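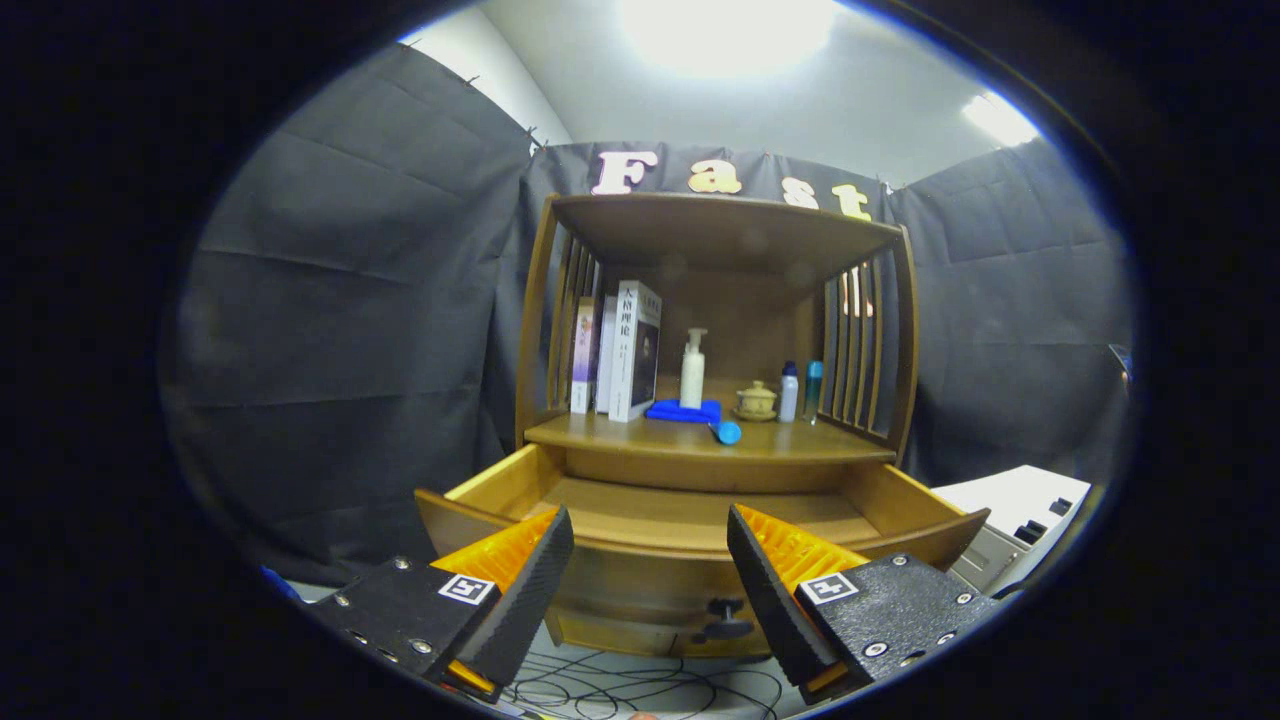 How do you get a sticking wooden drawer to slide again?
Take it all the way out, clean the runners, and rub them with plain candle wax before you reach for a plane or sandpaper.

Most people start with force. They yank, the drawer gives up one corner, and now it's wedged at an angle with the good scissors inside. If you're at that stage, push it back in, gently, on the side that came out farther. Then pull from both ends of the front at the same time. A drawer with one knob in the middle will need a hand underneath too.

Getting it out

Empty it first. I know. The drawer in my hall held 5 takeout menus, one of them for Cheon, a place that closed before I bought the house, and a key that fits nothing I own. Put it all in a shoebox and tell yourself you'll sort it.

Look for a stop at the back before you pull. Older furniture often has a little wooden tab that swivels. Newer pieces with metal slides have a plastic lever on each side, and on most of them one lever goes up while the other goes down, a design decision I'd like to discuss with somebody.

Finding the rub

Wood that has been dragging goes shiny, or dark, or both. Check the bottom edges of the sides and the strips they ride on. If you can't find the spot, run chalk along the edges, put the drawer back, work it in and out a couple of times, and see where the chalk has gone.

Vacuum the inside of the cabinet while you're down there. A single staple on a runner can do a fine impression of swollen wood.

Waxing

A stub of white candle is plenty. Rub it on hard, both surfaces, then slide the drawer back and forth until it loosens up. Bar soap works but can draw moisture in a damp house. Skip cooking oil, which turns to glue by fall, and skip the spray can you use on the bike.

I've tried the Akow drawer stick as well. It smells nicer than a candle and comes in a tin. That's my full review.

If it's still tight

Humidity may be your trouble. A drawer that behaves all winter and seizes in June is telling you to wait, or to run a dehumidifier for a few days. Sand it in the sticky season and it'll rattle in the dry one.

Should you have to sand, use 100 grit on a flat block, only where the chalk rubbed off, and only 2 or 3 strokes between tests. Wax again afterward.

Loose bottoms

A sagging bottom panel drags just like a swollen side. Turn the drawer over and see whether the panel has slipped from its groove. Ladi Omoregie wrote in to say she flips hers upside down so the sag points upward, and I've since done this to half the drawers in the house. It works if the panel slides out from the back. If it's glued, put a bead of wood glue along the groove, weigh it down with cookbooks, and leave it overnight.

Next up: hinges that squeak only when someone is asleep.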